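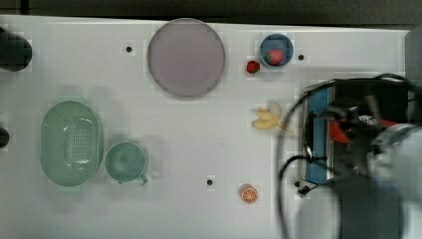

Orange slice, strawberries, green colander.

Breakfast club and kitchen news, 4/29/19

Quick one this time, sorry, deadline was lunchtime and the soup run went long.

Breakfast club is staying open through the summer. Same hall on Thygesen Street, same early start, doors at 6. We served 92 breakfasts last week, best week since January. Oatmeal still wins. Fruit goes second, toast a distant third now that the good toaster is gone (if you have a spare four-slice, please bring it in).

Fruit is what we're short on. The Traltura market has been passing on their bruised apples and oranges, very kind, but it comes all at once and then nothing for days. Berries dont keep. If your freezing them at home, wash and dry first, flat on a tray, then bag. Label the bag. Please label the bag.

Prices: kids free, grown-ups pay what they can. The tin is by the door. No change in it so small bills if possible.
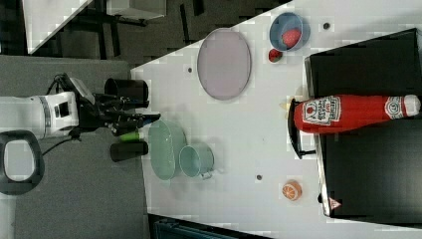

Ívar Bundgaard wrote in to ask if we could move the start back half an hour, as the Hivska bus doesn't get in until ten past and his two end up eating in their coats. Fair point. For now we'll hold 4 places at the end table for the bus kids and keep the oatmeal on low. Any other bus families, tell us and we'll add more.

Allergies: new sheet on the wall by the coat hooks. Old sheet is out of date, don't go by it. Nut butters stay on the side counter, own knives, no sharing.

Still needed: oats (the big sacks), milk, dish towels, 19 matching spoons if anyone's clearing out a drawer. Non-matching fine too.

Drop-offs any morning before 9. Back door sticks, push hard.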